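Ultano has been chosen to supply and install new water mains for the hillside district of Piltevov, in a contract that covers 66 kilometers of pipe and brings a modern supply to 3,000 homes. Work began in April with surveys along the upper roads, and the first trenches will be opened this month.

Many of the mains in Piltevov were laid by hand, and some streets still share a single line that loses pressure every summer. The new network will use welded polyethylene pipe throughout, with 300 new valves so that crews can shut off one short stretch at a time and leave the rest of the district running. We're very happy to be part of it – it's the largest drinking water job our company has taken on, and our teams have wanted to work in these hills for years!
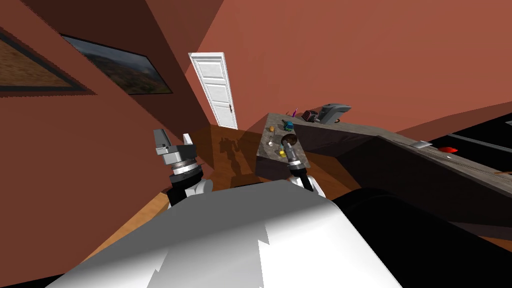 **Infrastructure | Water Supply**

The contract also includes a new pumping station at Cârstea, at the foot of the valley, and a covered storage tank near the old quarry road. Ellow will build the tank and handle the concrete work, while Ultano supplies the pumps, fittings and control cabinets. The two companies worked together on the Cârstea river crossing, and many of the same crews are coming back.

Roads will stay open to local traffic during construction. Residents will get a printed notice before any planned shutoff, and the first 500 homes will be connected before winter. Yards and sidewalks will be restored street by street as each section passes its pressure test.

Maps of the route and the work schedule are on display at the Piltevov town hall – drop in and take a look.

Ultano, May 1, 2024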